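Sorting the utensil drawer with baskets - does anyone else do this?
Kitchen & Pantry forum, page 1 of 1

tamsin_lowther
Posted March 1, 2018

Hello all, long-time reader and very occasional poster. We moved into the new place in January and I have been putting off the kitchen utensils ever since, because the drawers are shallow and the previous owners painted them shut at some point (I got two open with a butter knife and a lot of muttering). So I've given up on drawers altogether and I'm going over to open baskets on a shelf, the see-through plastic sort, and sorting everything by what it's for.

My trouble is where to draw the lines. I started out with one for sticks and skewers and chopsticks, one for spoons, and one for whatever turned up next. Then my sister came over for tea and said spoons and ladles can't live together because you can never get the ladle out without the lot coming with it, and we had quite a long talk about it, and now I'm not sure of anything. I have 46 utensils, which I only know because I laid them all out on the table one evening, and I'd like to settle this before Easter guests arrive.

Has anyone lived with baskets for a good while? Do you sort by shape, or by job, or just by how often you reach for it?

manaia_r
Reply #1

Welcome, Tamsin! I've had baskets for years and wouldn't go back. My advice is to start with far too few things in them. Everyone fills the baskets to the brim on the first day because it feels so satisfying, and then they're rummaging again by the weekend. Put in one or two of each kind, leave the rest in a box in the laundry, and go and fetch something only when you really miss it. I fetched the potato masher, the good tongs, and that was about the end of it.

I also like a row along the back of the bench, short sides touching or nearly, with the clear working space in front. Long thin things go on a lean in the left one, a big spoon gets the middle one to itself, and I'd leave the last one with nothing in it for a week to see what wants to live there. 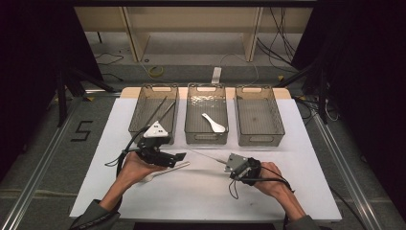 Jericho Estrella wrote that he couldn't see the point of a basket with nothing in it, and that in a small kitchen every bit of bench has to earn its keep. He'd sooner have two baskets and a jug. Long things belong upright in a jug, he said, where you can grab them by the end without looking, and a low basket only makes them slide about.

manaia_r
Reply #3

Fair enough Jericho, though I have knocked over more jugs than I care to remember, usually with an elbow while draining pasta. A low basket stays where you put it. I will grant you that very long chopsticks look a bit silly poking up over the rim, but they're easy to find!

llinos.e
Reply #4

I'm somewhere between the two of you. I had a lovely heavy crock from my nan for the tall things and baskets for everything else, and that suited us well until we got the cat.

One thing I'd add for Tamsin is to look for handle slots in the ends. Mine are Pivberg ones and I lift the whole basket down to the table when I'm baking, then put the whole thing back afterwards, and it has saved me so many trips. I did buy a Dondex set first and they were a nice colour but had no handles at all, so they went to the shed and hold seed packets now (and very good they are at it, too). Mixed sets are fine, by the way. One of mine has a bumpy finish and the others are plain, and I've grown rather fond of it being the odd one out.

On spoons and ladles, your sister is right. Sorry!

cam_treloar
Reply #5

I'll disagree with pretty much everyone and say sort by job. Stirring things by the stove, serving things by the table, baking things up high. Shape sorting looks tidy but you end up walking across the kitchen for a spatula with onions catching in the pan. I've tried it both ways.

tamsin_lowther
Reply #6

Thank you all so much, I've had a lovely time reading these over my toast. I'm going to try Manaia's way with the nearly empty baskets first, and Cameron, if I burn any onions I'll come back and tell you. The ladles have been moved to a hook for now. Llinos, do you wash your baskets in the dishwasher or by hand? Mine have got a bit dusty along the bottom from the move.

llinos.e
Reply #7

By hand, warm soapy water, and I stand them upside down on a tea towel overnight. I put one through on the hot cycle once and it never sat flat again.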